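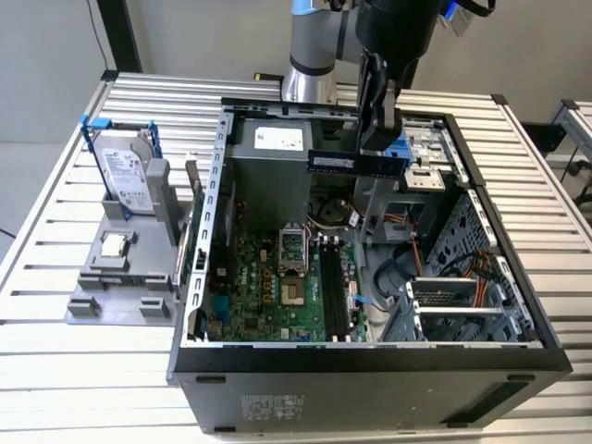

La recogida de demostraciones para la tarea de montaje de ordenadores se rige por el procedimiento siguiente, aplicable a todos los puestos del laboratorio Gamell. Cada episodio comprende una sola operación, desde la posición de reposo del brazo hasta su regreso a ella. En la inserción de memoria, la torre se coloca tumbada y sin el panel lateral, y el operador lleva el módulo en horizontal por encima de la caja antes de orientarlo hacia las cuatro ranuras negras. El procesador y el disco duro permanecen en el soporte gris situado a la izquierda del equipo.

Preparación del puesto
Compruebe que la caja apoya por completo sobre los perfiles de aluminio. Inicie el programa Dremer y seleccione la tarea. Anote el número de puesto.

Grabación
Teleopere el brazo a velocidad constante. Si el módulo se suelta, no detenga la grabación: complete el intento y márquelo como «recuperación». Varíe ligeramente la posición de la torre cada 61 episodios. El objetivo por tarea es de 200 episodios válidos.

Revisión y entrega
Descarte los episodios con pérdida de señal en alguna cámara. Los restantes se suben al repositorio Ñahui con la etiqueta del operador. Las dudas sobre el etiquetado se dirigen a Nidia Condori, despacho 309.

Última revisión: 22 de abril de 2024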